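Teaching by Hand and by Remote Control: Demonstrating Cabinet Tasks to a Robot Arm
Speaker notes, Trevor Penrose

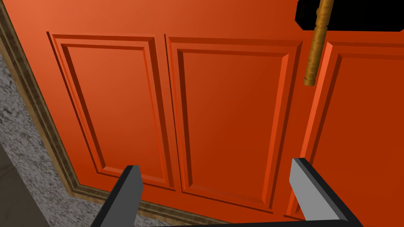
Volume 4, Issue 2

Opening

Good morning, and thank you to the Staren office for the invitation. These notes accompany the spoken presentation and may be circulated afterwards. Questions on the operator program should be directed to Aroha Goodwin, and questions on the simulated kitchens to Iveta Halás.

Let the opening picture stay on the screen while introducing the subject. It is a simulated view from close behind the gripper, with the two fingers open in front of an orange-red panelled door and the brass handle above and to the right of them. Ask the audience how they would reach for that handle. Allow a short pause. Most people will lift a hand and turn the wrist without thinking about it, and the talk concerns how that movement is passed to a machine.

Section 1. Two ways of showing

In the first method the teacher takes hold of the arm and moves it through the task. We call this teaching by hand. The joints are set to yield to light pressure, and the positions are recorded as the arm is moved. New staff learn it quickly. Its drawback is that the teacher's own body is often in the way of the cameras, and those recordings then have to be replayed without the teacher before they can be used.

In the second method the teacher sits apart from the arm and drives it with a hand controller. The Baleo station works in this manner, and so does every session carried out in simulation. The teacher sees what the robot's cameras see and little else.

Point out that the fingers take up a fair part of the lower view. Teachers who are new to remote control tend to look past them to the handle, and they misjudge the distance. Bereket Ejigu asks each new operator to watch the fingertips first and the target second.

Section 2. The cabinet task

The task is written in one line: grasp the handle and open the door. The operator is free to choose the path. We ask only for a steady approach, a clear grasp and a pull that follows the swing of the hinge.

The August collection produced 1,148 demonstrations across both methods. Of these, 956 were accepted after review. The most common ground for rejection was a long hesitation before the grasp, followed by a grasp that slid along the handle. Kieran Heywood will speak to the review process in the afternoon and I will not repeat his material.

Note for speaker: if asked, 442 of the accepted demonstrations were given by hand. The remainder were given by remote control.

Section 3. What makes a demonstration useful

A fast demonstration is not always a good one. Our more experienced operators were asked to slow down during the last few centimetres of the approach, and the trained behaviour improved at the same point in the task.

Corrections should be left in. An operator who drifts wide of the handle and comes back to it has recorded something the robot will need. Early in the program we removed such passages, and the arm had no means of recovering when it drifted in the same way.

Variety in the starting position matters as well. The simulated kitchens allow the colour of the doors, the style of handle and the counter finish to be changed between sessions. The starting pose of the arm must be changed by the operator, and this step is easily forgotten near the end of a shift.

Section 4. Operator training

Each operator completes 130 practice attempts before any recording is kept. The practice is divided between drawers, doors and simple lifting tasks. Sessions are limited to forty minutes, with a rest between them. Operators reported sore wrists with the older controller, and the grip has been replaced.

Written guidance is kept in the Xavier binder at each station. Please do not copy the earlier edition, which gives the wrong order for releasing the brake.

Close

Refer the audience to the handout for the session form. Invite questions, then hand over to Kieran Heywood.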